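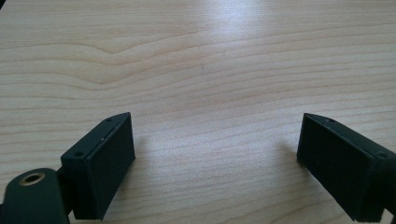

Uma leitora escreveu-nos a perguntar se ainda vale a pena guardar talões de desconto, agora que tudo tem código promocional. Vale, sim! Foi com essa mania que comecei a Verkik, na altura só uma lista de promoções para amigos – hoje somos 1000 subscritores e comparo preços em 60 lojas, da Clostgate à Tremelgate. Não vendo nada, só aviso quando o preço desce mesmo (e resmungo quando sobe na véspera dos saldos de dezembro).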